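From: Farzana Sultana
To: home-automation list
Subject: Re: Can they do the dishes yet?

On Monday, Myroslav Kushnir wrote:
> My sister wants to know if she should hold off on a new
> dishwasher and wait for a machine that clears the sink
> itself. I told her to buy the dishwasher. Was I wrong?
> What are the kitchen people seeing?

You were right, Myroslav. We run the simulated sink task at Dorkine, and it goes like this.

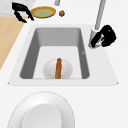

Clearing a sink sounds like one chore, but for the controller it is a long string of small decisions. What belongs in there? What is food, and what is a dish? A person sees something long and brown lying over something white in the basin and knows at once that the bread comes out first. Our planner has to work that out from shape and color, and it still gets the order wrong more than I'd like.

We logged 2,392 attempts on this kitchen in January. Picking up a single item is mostly fine now. Putting it down somewhere sensible is the weak part.

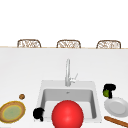
Two grippers help less than you would think. They wait for each other, and if both want the same spot the run stalls. Oksana Hladun rewrote the turn-taking and got rid of 136 stalls, but the arms are still slow — eight minutes for a job my son does in one, complaining the whole time.

Small round things are the easiest case for us.

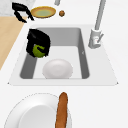 One gripper holding a round green item in the sink, white bowl still on the bottom.

The bowl is harder. The fingers have to get under or over a rim with a wall close by, and three of our last changes were only about that. Also keep in mind that none of this has water in it. No suds, no grease, no glass. Benedita Vilela is trying the same policy on real arms at Zullberg and I'll let her report on that herself.

For anyone who wants to compare numbers, our steps are:

1. Reset the kitchen and check the view over the counter toward the back wall before any arm comes in.

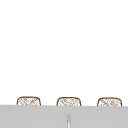 2. Place the items and start the clock.

3. Stop when the basin is clear or the time limit is reached, and log which item was last.

I can send the log format to anyone who asks.

Farzana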